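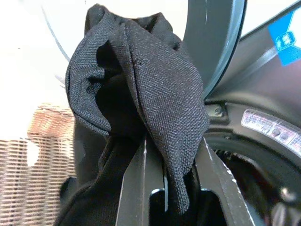 2 min read

Laundry corner, in December

My name is Modupe Chukwu and I keep a small gallery of house work. Other people collect sunsets, I collect laundry. For this page I chose the dark cloth, the kind that always gives me trouble at the machine in our shared house, which we call Ilia.

Dark fabric, near to black. I like very much the diagonal lines of the weave, with tiny lighter flecks between them. From far away you would say it is only black, but close to the eye it is charcoal and full of small marks.

The folds stand up at the top like a hood, and one flap falls down in front to a point. A seam runs along the upper edge of this flap, and it joins two layers. When I wash such a piece I first open the folds with my hand, so that no coin or paper stays inside.

Behind the cloth there is the round dark opening, and the curved rim with its teal-gray color. The blue sticker sits at an angle in the corner — I find it the most cheerful thing on the page.

A few notes from our house, for those who asked me by letter:

Dark things go together, inside out, at 28 degrees. Osaze Idahosa washes his at 90 and he is still surprised by the gray color after.

I close the door slowly and look one time at the rubber, where thin cloth likes to hide.

For drying I use the line in the corridor, never the radiator. Seams dry last, so I touch them before I fold anything.

The next gallery will be about ironing. If you have a good picture of a folded shirt or a pillow case, please send it to me before the end of the month, and write your name as you want to see it on the page.

Text: Modupe Chukwu. Corrections of my English: Osaze Idahosa.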